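Stusero opens bench room on Collon Street, 300 sign up

30 Sep 2021

By Yanling Xu

Doors opened at the old Gisura print works this morning and the line was already down the steps. Stusero, the repair and small assembly outfit that used to work out of two rooms over the Han bakery, has moved in on the ground floor. Bigger windows. A real loading door. And no more hauling boxes up past the bread racks, which the bakery is pretty happy about too.

The new space is 2456 square feet. Most of it is one long room with benches down both sides, plus a storage cage and a kitchen in back that still needs a sink. Sink is coming in a couple weeks, we're told.

Work at the benches is the same as before, just more of it. Small circuit boards go into plastic trays and housings, get fastened, get tested, get boxed. The shop also takes walk-in repairs, mostly lamps, radios, door buzzers and the odd thermostat. Walk-ins are at the front counter, mornings only for now.

The part people lined up for was the evening class. Stusero ran it upstairs at the old place with barely room to turn around, and there was always a wait list. This time 300 names are on the sheet. The room seats 32. So there will be several rounds, and if you signed up today you may not hear back for a while. Please do not call the bakery. They have asked us to print that.

What you learn: how to hold a board by its edges, how to seat it in a tray without forcing it, how clips work and how they break, how to read the small print on a part. Second half of the course is soldering. You go home with something that works, or you come back the next week and find out why it doesnt.

Cost is kept low. Bring safety glasses if you have them. Long hair tied back. No open drinks at the benches, and that goes for coffee as well, a sore point this morning.

The benches got a lot of looks. Tops are grooved aluminum, so rails and stops can be bolted anywhere along the slots and moved when the job changes. The old tops were kitchen counter, cut down, and they had burns all over. Several visitors ran there hands along the grooves. One man asked if he could buy a length for his garage. He could not, but he got the name of the supplier.

Small screws do find the slots, said a bench lead who has been with the shop since the bakery days. "You get a magnet on a stick. You get two, because somebody walks off with the first one."

Trays are the other thing. Everything at Stusero lives in a tray, one job to a tray, and the tray moves down the bench with the job. Gray ones are most common. The clips molded into them hold the board at its edge while hands are busy elsewhere. Parts that are waiting to go in stay close by so nothing gets mixed up between orders.

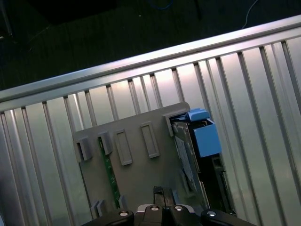
Orders have picked up since summer. The shop shipped 734 finished units so far in September, its best month, and that was with half the tools in crates. Two more bench workers start next week. Applications for a third spot are at the counter, paper only, the web form is down.

Parking is a problem, no way around it. The lot behind the print works is shared with the Collon tile warehouse and the trucks need the left side clear until noon. Street spots fill early. The bus stops at the corner and a bike rack has been promised by the landlord, no date given.

Neighbors on the upper floors had asked about noise. There is some in the morning when the loading door goes up, and a compressor that kicks in now and then. Stusero says the compressor will be boxed in before winter. A woman from the second floor said she could hear it through her kitchen but that the presses had been far worse, back when.

Tours ran every half hour through lunch and the last one went over by quite a bit. Coffee and rolls were from the Han bakery, gone by ten.

Class sign-up stays open at the counter. Leave a name and a phone number, write clearly, three from this morning can't be read at all. If you put down something ending in 32 and the rest is a smudge, please stop by again.

Repair counter opens at eight. Closed for lunch. Use the side door on the alley until the front lock is fixed.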